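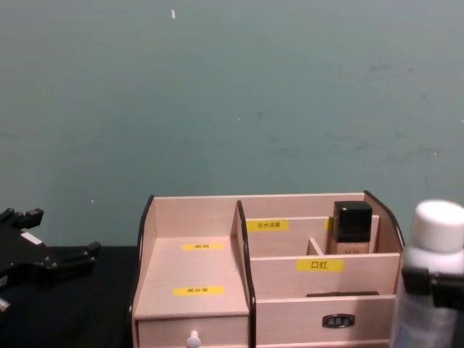 The desk organizer, with its yellow labels.

I gave up my storage unit in January. I'd been paying for it for 8 years, first near the old apartment and then at the Grewal place off Larnadine Road, and by my math it had cost me more than everything in it was worth.

The rent started at a price I didn't think about. Then it went up twice in one year, and the last letter added $100 to the annual bill for insurance I already had through my renter's policy. I called to have it taken off. They took it off, and it came back on the next statement.

So on a Sunday I borrowed a van and went over with 2 empty boxes and a roll of trash bags. Most of it was easy. The tax papers past the cutoff went to the shredder. The camping stove went to my cousin in Idano. I had kept a full set of dining chairs for a table I sold before I moved.

The books were slower. The used store on Skustetti Street took maybe a third of them and gave me store credit, which I have not spent. The rest went to the library sale.

I kept the winter tires, my grandmother's sewing box and one carton of photos. They all fit in the hall closet, once I moved the vacuum.

The closing paperwork took longer than the clearing out. You have to give notice in writing, and the office is shut from noon to two. If you're a day late they bill the full next month. I was not late. The deposit came back a few weeks later, minus a cleaning fee, and I've let that one go.

I still have to sort the photos.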